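餐桌这件事

我家的餐桌已经有一阵子没人在上面吃饭了。吃饭的地方挪到了沙发前面的矮凳上,碗端在手里,菜搁在凳子上,遇到有汤的时候两个人轮流弯腰,像在给对方鞠躬。餐桌则专心干它的第二职业:收件处、拆件处、待处理处,以及我最熟悉的那一种,“先放这儿吧”处。

桌子是搬来米尔索普(Milthorpe)那年买的二手货,花了178块,深棕色,面上亮得发红,卖家说是老木头,我没问有多老。当时看中的就是它大,想着以后可以请人吃饭。请过,三次。最后那次来的人是Colm Ó Flaithearta,我先生以前的同事,爱尔兰人,名字我练了一个晚上,见面还是只敢叫前一半。他来的时候桌上也有东西,我提前半小时把它们统统抱进了卧室,堆在床上,关门。吃到一半他问洗手间在哪里,我先生顺手一指,指错了门。Colm很有教养,出来以后一个字没提,夸了我的排骨。

那堆东西后来从床上又回到了桌上,原班人马,一件不少,还多了两件,可能是在卧室里认识的。

说回这次。起因是五月的时候我下决心把家里的小东西换一换,于是在Drarora上下了一单,在Plellus上又下了一单,过几天看到Drarora打折,再下一单。都是些不起眼的玩意儿:线、收纳袋、一副据说能让人坐直的腰靠、给我妈买的小夜灯。东西陆陆续续到,我陆陆续续拆,拆完把里面的东西拿走,剩下的就留在桌上。每次我都觉得剩下的不多。

我拆快递的习惯不好,这个我承认。我先生拆快递像做手术,先找胶带的头,慢慢揭,揭完叠成一个小方块,盒子原样立着,好像随时准备退货。他这辈子只退过一次货。我拆快递像饿了三天,拽开,掏出来,看一眼,满意或者不满意,然后就去干别的了。纸团是我揉的,袋子是我撕的,说明书不知道谁抽走的,多半也是我。

吵架倒是没怎么吵。他只是有一天下班回来,端着杯子在桌边站了很久,想找个地方把杯子放下,找不到,又端走了。这比吵架厉害。

所以上周末我宣布要收桌子。宣布完先去泡了茶,又给阳台的薄荷浇了水,顺便把手机里的旧照片删了一批。收拾东西之前总有很多别的东西突然需要收拾。等到真的站到桌子跟前,茶已经喝完第二泡了。

我给自己定的办法是分堆。看过不少讲收纳的文章,都要你先分堆,有的说分四堆,有的说分五堆,还有一个博主要你拿起每一件东西问自己还爱不爱它。我拿起一团包装纸问了一下,没有感觉,这一件算是处理完了。

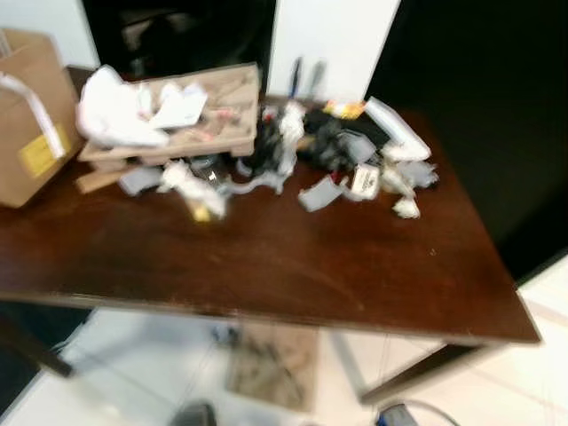

麻烦的从来都不是纸。纸很好办,它自己也知道自己是垃圾。麻烦的是那些看上去还有点前途的东西。

比方说盒子。我有一个从我妈那里继承来的毛病,见到硬一点的盒子就舍不得扔。我妈家里的床底下有月饼盒、鞋盒、饼干盒,饼干盒里装着针线,这个大家都懂,鞋盒里装着更小的鞋盒,这个就只有我们家懂了。她的理论是,好盒子扔了以后,第二天就会有一件东西正好需要它。我活到现在,这样的第二天大概等来过一次,是为了给一只去世的仓鼠找地方。可我还是会留。盖子能合上的留,带格子的更要留,带格子的那种尤其诱人,你看着那些格子就觉得自己的生活也可以是分门别类的,袜子归袜子,电池归电池。其实那些格子是照着别人家的机器压出来的,圆不圆方不方,放什么进去都露半截。

再比方说线。黑的线。我认为每个家里都有同一根黑线,它在各家之间流动。你不知道它是配什么的,不敢扔,扔了之后两个礼拜,必定有一台什么东西没电,全家翻抽屉。我先生专门有一个鞋盒(是的,鞋盒)装这种线,盒盖上用马克笔写着“线”。里头有13根,他数过,能说出用处的有四根。我建议把剩下的扔了,他说万一呢。我们家的家训如果要刻个匾,大概就是这三个字。

布也麻烦。买个东西,里面要裹一层,外面套个袋子,那袋子质量还挺好,抽绳的,摸起来比我有些衣服都强。扔吧,觉得作孽;留吧,留着装什么呢?最后都拿去装了别的袋子。我衣柜最底下有一只布袋,里面装着布袋,拎起来颇有分量,搬家的时候师傅问我是不是书,我说是。

泡沫块之类的我以前也留,想着以后寄东西可以垫。我一年寄两回东西,一回是寄给我妈,一回是我妈寄来的东西我吃不完再寄给我表妹。现在不留了,这方面我觉得自己有进步。

收拾到一半发生了一点小插曲。我找不到小夜灯了。灯是前几天拆的,我清楚记得拆过,拿在手里,按了一下开关,亮的,还挺暖和的一种黄光,然后呢?然后这个记忆就断了。我把纸团一个个展开来看,每展开一个都觉得自己像在查案,连已经扎好口的垃圾袋都重新打开翻了一遍。我先生从书房出来,问我为什么垃圾越收越多。我说在找灯。他说,灯不是在洗手间里插着吗,你自己插的,还说晚上起来方便。

给我妈买的灯,我自己先用上了。我又把纸团一个个揉回去。

(后来给我妈又买了一只,同款,涨了3块。)

还有保修卡。各种尺寸的保修卡、合格证、感谢信,“亲爱的顾客,感谢您选择我们”。有一家的感谢信写得比我当年的毕业论文后记还动情,说每一件产品出厂前都经过了他们的凝视。凝视,我没有看错,我拿给我先生看,他也说是凝视。这张我留下来了,贴在冰箱上,跟水电费单子挤在一起。家里没有什么东西得到过这样的对待,包括我。

保修卡我的处理方式是统一放进一个文件袋,文件袋放进书柜最下面一层,从此不再相见。去年电饭锅坏了,我特别得意地去翻文件袋,翻出来一张电吹风的、一张台灯的、两张热水壶的(热水壶已经换到第三个了),电饭锅的没有。客服说没有保修卡也行,报订单号就可以。那我这些年在攒什么呢,我没有往下想。

分堆分到最后,桌上是这样一个局面:要扔的一堆,要留的一堆,不知道的一堆。不知道的那堆最大。中间有一阵我把要留的那堆误当成了要扔的,装进袋子,走到门口,又回来一件件往外拿,拿的时候发现有几件其实扔了也行,于是又放回去几件。这样来回一趟,我觉得已经收了很久,看了看钟,40分钟。

我先生这时候过来帮忙了。他帮忙的方式是站在旁边,拿起一样东西,说,这个还有用吧。我说什么用?他想一想,放下,换一样,说,这个呢?我请他去倒垃圾。他拎着袋子下去了,过了很久才上来,手里抱着一只纸箱,说是楼下快递柜里的,我的件,取件短信发了两天了。

是Duggan的收纳盒。我买来收桌子的。一套六只,大的套小的,小的里面塞着纸,每只外面裹着一层薄膜,薄膜外面是硬纸板,四个角上有护角。我看着我先生,我先生看着纸箱。他难得地没有去找胶带的头,把箱子放在刚擦过的那一小块桌面上,说他去热饭。

饭还是在矮凳上吃的,西红柿炒蛋,昨天剩的半条鱼。吃的时候我背对着桌子坐。他说那块擦过的地方颜色还挺好看的,像新的一样。我说本来就是好桌子,178呢。他说你记错了,人家开价178,你还到了多少多少。我们就着这个争了一会儿,谁也没说服谁,当时的收据应该还在,在哪个盒子里就不好说了。

晚上我又起来收了一点。半夜收东西跟白天不一样,白天每样东西都要跟你讲道理,夜里它们都不太说话,我也困,手就狠。那个带格子的托盘我折了两下,没折断,踩了一脚,断了,塞进袋子,心里居然咯噔了一下,像对不起谁。我妈要是在场,会从袋子里把它捡出来,掰掰直,说还能用来育苗。她没有苗。

收纳盒到今天还没拆,箱子在桌子的一头放着,高度正好,我先生在上面搁杯子。桌子另一头倒是真的空出来了一块,能放两副碗筷,昨天我们试着坐过去吃了一顿早饭。面包屑掉下去的时候能看见它掉在木头上,感觉很新鲜。桌面上有几道刮痕,我说是拆快递的剪刀划的,他说是Colm那次放砂锅没垫东西。砂锅是我端上来的,所以这个话题就到这里了。

Colm下个月说要再来,这回带他太太。我先生已经答应人家了,答应完才告诉我。我问他卧室的门要不要装把锁,他说洗手间门上贴个字比较便宜。字我今天写好了,胶带在桌上,刚才还在的。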